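Last updated 6/15/19

Questions we get asked most about hiring the hall and kitchen at Sandberg House. For anything else, write to Joni Laitinen at the bookings desk.

**How many people can the hall hold?**

Up to 50 seated at tables. The Trikent room upstairs is smaller and takes 30.

**What does the kitchen hire include?**

The cooker, both fridges, the sinks and the crockery cupboard. Tea towels and washing-up liquid are not supplied. Coloured plastic bowls and cups are kept for children's parties and can be added to a booking free of charge.
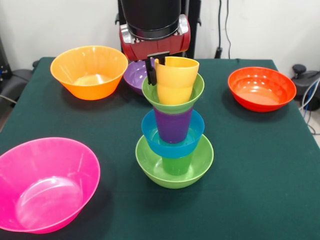 **When do I have to pay?**

The deposit is due when you book. The balance is due 16 days before the event, and we send one reminder by email.

**Can I get in early to set up?**

One hour before your start time is included. If you need longer, ask when you book – we can't always agree to it later, as the hall is often in use in the mornings.

**Can I bring my own caterer?**

Yes. Send us their name and a copy of their food hygiene certificate. Outside caterers have to take their food waste away with them.

**Is there parking?**

There are 17 spaces behind the building, entered from Plirnach Lane. They are shared with the Ternero dance school, so please don't tell all your guests to drive. Blue badge holders can park by the side door.
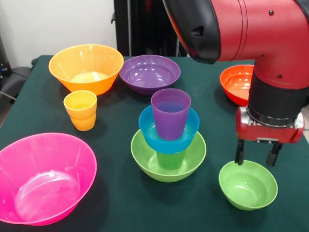
Coaches can stop in the lane to drop people off but can't wait there. The nearest coach bays are at the station.

**What about music?**

Music must finish by 11 pm and the fire doors have to stay shut while it is on. Bands should speak to Gorazd Halilović about the sockets on the stage, which are on a separate circuit.

**What if I need to cancel?**

Tell us in writing. We return the deposit in full if we hear before the balance is due. After that we keep the deposit and refund anything else you have paid.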